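The Registry of Weather and Water at Jistomdale received the Dilteo station book in the usual way, by the morning boat, wrapped in oilcloth and tied twice. It was entered as complete. The error was found by the junior registrar, Mamta Goel, whose duty it was to copy the station books into the general record.

The book held 366 entries. The year had held one day fewer.

Miss Goel first supposed that a page had been numbered twice. She read the book through from the beginning, and then from the end, and found each date in its proper place and each entry in the same upright hand. Between the last day of February and the first day of March there was an entry with no date at all. It gave the wind as light and westerly, the water at 9 feet on the harbor post, and the sky as clear before noon. Under Remarks, where the keeper of the Dilteo station had written "None" for every other day of the year, he had written: "Steiner came up to the house and we ate outdoors."

The Registry has a rule for missing days. A missing day is marked with a stroke and the keeper is fined. It had no rule for a day too many, and the matter was referred to the Senior Registrar, who kept it on his desk for nearly a month and then returned it to Miss Goel with the instruction that she should go and ask.

She crossed to Dilteo in poor weather. The keeper, Beat Mösli, met her at the landing and carried her bag up without being asked to. He was a man of few words who had kept the station since his father's death, and he gave his answers standing.

He was asked whether the entry was in his hand. It was.

He was asked whether he had been mistaken as to the date. He said there had been no date to be mistaken about. He had gone to bed on the last night of February and had risen to a morning that was plainly not the first of March, and he had taken the readings, because the readings are to be taken on rising.

He was asked how he had known it was not the first of March. He considered this for some time. He said that the supply boat comes on the first, and it did not come. It came the next morning, and the boatman said nothing of being late, and had on his slip the first of March, and the lamp oil was short by one night's burning. Mr. Mösli had paid for the difference himself. He produced the receipt.

Miss Goel then asked to speak with Mr. Steiner, and was told that this could not be arranged. Steiner had drowned off Branent point 2 winters before the day in question. The keeper said this in the same tone in which he had given the wind.

It is not the practice of the Registry to record conversation that does not bear on the readings, and Miss Goel's notes for the rest of that evening are brief. They state that supper was fish. They state that the two men had been friends from school, and had quarreled over the price of a boat, and had not been speaking when Steiner went out. On the undated day he had walked up the path with his boots in his hand. They had talked about the boat for a while, and afterward about other things. He left before the lamp was lit. The keeper had asked him nothing about where he was going, as it did not seem polite.

She remained on Dilteo for 3 days, the crossing being closed. During that time she compared the keeper's instruments with her own and found them accurate. She examined the harbor post. She walked to the point and back. On the last evening she asked Mr. Mösli whether he wished to amend the book, and explained that if he did so no fine would be due and no further question would be put to him.

He said that he had been asked all his life to write down what the weather was, and that he had done it.

The general record for that year was closed in the spring. The Senior Registrar signed it without reading it, as was his custom, and it was placed on the shelf with the others. Copies were sent to the harbor offices. A query was received from Branent some weeks afterward, asking why the Dilteo column ran one line longer than the rest, and whether Branent had been negligent. Miss Goel prepared the reply.

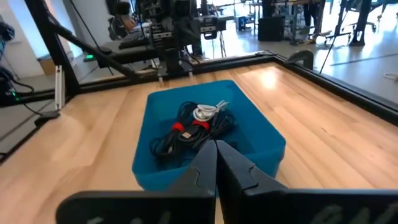 Jistomdale, February

To the Harbor Office at Branent:

Your letter has been received and placed with the record. The Registry finds no negligence on the part of your station. The additional line in the Dilteo column is correct as printed and should be kept in all copies.

Keepers are reminded that readings are to be taken on rising, whatever the day. Where no date can be given, the space may be left blank. Remarks should be entered in full.

M. Goel, for the Registry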